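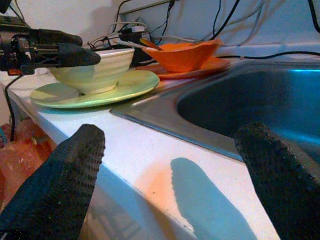
Blog > Robots > Collecting

I spent most of this week recording dishes for the Grisska project, and we now have 2572 episodes that I would be willing to train on. The task is simple to say: pick up a bowl, put it down where it belongs, leave the saucer alone. With two arms it takes longer to get right. In the setup with the green bowl on its pale green saucer, right up next to the sink, and the orange one behind it with the utensil handle sticking out, the arm on the left has to come in over the top of the green bowl while the other stays back over the counter. If both go in together they get in each other's way and I throw the episode out.

Dénes Bakos and I take turns driving. He is faster and I am more even, and the policy we trained in May had clearly picked up both habits. It would rush the approach and then creep through the grasp. So we agreed on a pace and wrote it down. We also changed the rule on mistakes. If you miss a grasp and recover, the episode stays in. If you bump the saucer, it stays in too, but gets a tag.

Shadows are the other thing I keep going back to. The gripper throws a long bluish one on the white countertop, and where it falls depends on the lamp. Veronika Juhász wanted the light fixed for every run. I wanted it moved. We settled on moving it every 100 episodes, and I note the position in the log.

Still to do:

Label the 6 sessions from the old counter height.
Record more starts with the spoon pointing the other way.
Ask Máté Medve whether the wrist views need to be stored at full rate. The disk is filling up.

I'll train again once the labels are in. Dénes thinks we need twice the data before the spoon works at all. I would rather look at the tagged episodes first.

Recent posts
Moving the log out of a spreadsheet
Two drivers, one policy
Notes on the Bodnár mount
What I delete and what I keep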